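Tabletop bin

A tabletop bin is a small open container, usually molded in plastic, that stands on a table, bench or counter and holds loose things while people work. It has no lid, four walls and a raised rim, and it is one of the most useful objects ever put on a table! Bins of this kind turn up in mail rooms, school art rooms, repair shops, sewing rooms and home kitchens, and the same bin often passes through several of those places in its life.

Form and size

Most tabletop bins are rectangular. The walls lean outward a little from the base, so that empty bins nest inside each other and a tall stack takes up hardly more room than one bin. The rim is generally rolled or folded over, and this stiffens the walls and gives the fingers something to grip — a plain cut edge would bend under load and be hard on the hands.

Common sizes run from shallow trays 2 inches deep to bins of 10 inches, above which a bin is normally kept on the floor or on a shelf. The Pudovau pattern, a deep bin with a broad rim, is often taken as the typical form. The Mulleck pattern is lower and wider, with one wall dipped at the front so a hand can reach in from a chair.

Color

Bright blue is a favorite, and it is easy to see why. A blue bin stands out wonderfully on a white table, and paper, wood, metal and most foods all show up well against it. Red, yellow and green are also common, and many workrooms give each color a meaning: blue for things to be sorted, green for things that are finished, and so on. Clear bins show their contents from the side but scratch quickly and look tired sooner. 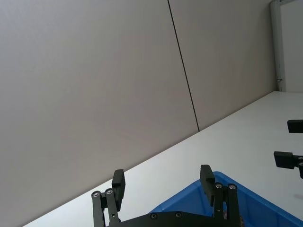
White tabletops have their own charms. They bounce light up into the work, they make a dropped screw or bead easy to find, and they wipe clean in seconds. Their weak point is that every mark shows, and a bin dragged across one can leave a scuff. Small rubber feet or a thin mat will prevent this, although plenty of people simply lift the bin.

Use in sorting

In the simplest method, a full bin stands on one side of the worker and an empty one on the other, and items are moved across one at a time. The Fraser layout adds a third bin in the middle for anything doubtful — a lovely idea, as it keeps the work flowing and leaves the hard decisions for the end. The Jurkine workshop, a small parts room that wrote down its habits in detail, kept 1,051 bins in use and almost 2,000 counting the spares.

Care

Plastic bins are washed in warm water with dish soap and dried upside down. Strong sunlight fades the color and in time makes the rim brittle, so spare bins are best stored indoors. A bin with a cracked rim can still hold light things such as yarn or envelopes.

See also: Crate; Drawer organizer; Tray; Workbench

Last edited 04/09/2025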